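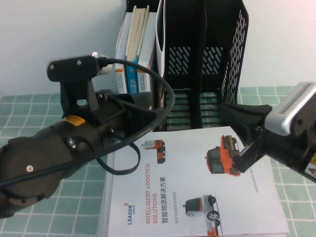
Hilo corto sobre el mantenimiento de la celda Skesta, la de los dos brazos. Esta mañana tocaba repasar cableado. En el brazo izquierdo el cable negro sale del conector blanco, hace un arco por encima y vuelve hacia abajo. Ese arco es lo que reviso primero – si se acorta, el conector sufre en cada giro.

2/ El soporte de arriba lleva dos tornillos. Les doy par con la llave pequeña y los marco con rotulador. La última vez uno había cedido un cuarto de vuelta.

3/ Para las pinzas uso folletos y carpetas. El papel satinado resbala y enseña enseguida si los dedos cierran torcidos. El contador marca 1.867 ciclos desde el último ajuste.

4/ El brazo derecho lleva el módulo de cámara. Las ranuras de ventilación, con brocha seca y nada de aire comprimido. Samah Bensaid sopló las del Cemus en diciembre y tuvo que desmontarlo entero.

5/ Después de limpiar, calibración. Hoy dio error 424 a la primera: posición de reposo guardada con la pinza vieja. Borrar, volver a enseñar el punto, repetir. A la segunda pasó.

6/ Pendiente: pedir a Volach otro conector de repuesto. Solo queda uno en el cajón.

Hilos recientes
– Cambiar los dedos de una pinza Radwan
– Qué apunto en la hoja de la celda
– Grasa: cuánta y dónde

Usamos cookies para mejorar tu experiencia. Aceptar | Configurar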